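Driken Bench Cell – Set-up and User Guide
Section 9: Safe handling of small wired parts
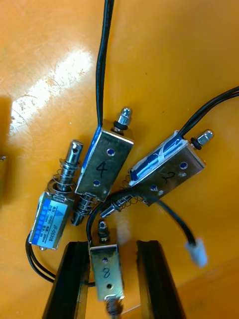

Fig. 9.1 Numbered push-pull solenoids at the pick position, number 8 between the fingers.

Issue 1/2/24. Replaces the February draft.

9.1 What this section covers

This section sets out the working rules for picking, moving and setting down small parts that have leads attached. It applies to solenoids, small motors, relays and similar items handled by the parallel gripper. Parts with no leads are covered in Section 6.

The rules are the minimum for any cell supplied by Driken. Your own site rules may be stricter. Where the two differ, follow the stricter one and write it into the cell log.

Parts handled under this section must be disconnected from any supply. Do not use the gripper to hold a part under power, even for a short test.

9.2 Before you start

1. Read the risk assessment for the cell and check that it names the part you are about to run. A new part needs a new entry.
2. Press the emergency stop and confirm that the arm will not move. Reset it from outside the guard.
3. Wipe the work surface with a dry cloth. Remove loose screws, washers and wire offcuts.
4. Check the finger faces for chips and swarf. Change the pads if the grip face is worn through at any point.
5. Load the part recipe from the Vamasard panel. Read the recipe name aloud if two people are working at the cell.
6. Set the speed limit to 20 per cent for the first run of any batch.

Note: The recipe does not carry over the speed limit from the last session. It must be set each time.

9.3 Marking the parts

Every part should have its own mark before it goes on the surface. A number written by hand in black marker on the flat of the frame is good enough. Keep the ink clear of the mounting holes and of any maker's label. A model code such as JF-0530B tells you the type of part but will not tell two of them apart, so the hand-written number is still needed.

Numbers do not have to run in order. Do not use the number of a scrapped part again until the batch is closed.

9.4 Laying out

1. Put the parts down with the marked face up.
2. Lead each cable away from the side where the fingers will come in.
3. Check that no connector is lying under a frame.
4. Parts may touch or overlap if the recipe is a cluster recipe. For all other recipes, leave a clear gap on both sides of each part, wide enough for an open finger.

Note: Shiny surfaces throw back glare from overhead lamps. If the vision check fails twice on the same part, move the lamp before you move the part.

9.5 Picking

1. Close the guard and start the cycle in step mode.
2. Let the fingers come down on either side of the frame. They should close on the frame only. Plungers and return springs are not gripping points.
3. Hold the cycle and look at the leads. If a wire is caught between a finger and the frame, open the gripper and start again.
4. Raise the part slowly. Stop if a neighbouring part starts to move with it.
5. Go on to the set-down point and release.

When a full batch has run in step mode without a stop, the speed limit may be raised to the figure in the recipe. Carry out a fresh step-mode run after every 300 cycles, and after any change of pads.

CAUTION: Never reach in to free a snagged lead while the arm is enabled. Press the stop, wait for the red lamp, then open the guard.

CAUTION: A spring-loaded plunger can jump if it is squeezed from the end. Wear eye protection when clearing a jam.

9.6 If a part is dropped

Stop the cycle and take the part out by hand. Look for a bent plunger, a split in the coil tape or a pulled lead. A part with any of these faults goes in the red bin – do not straighten it and put it back. Write the part number and the fault in the cell log.

Three drops in one batch count as a fault of the cell. Take the cell out of use until the grip force has been checked against the Margaritis gauge.

9.7 Records

Keep the log sheets for at least 200 working days. Each sheet should show the recipe, the part numbers run, every stop and who reset it. Sites that belong to the Drusmont service plan should send a copy with the yearly inspection form.

Grip force settings are listed in Section 10.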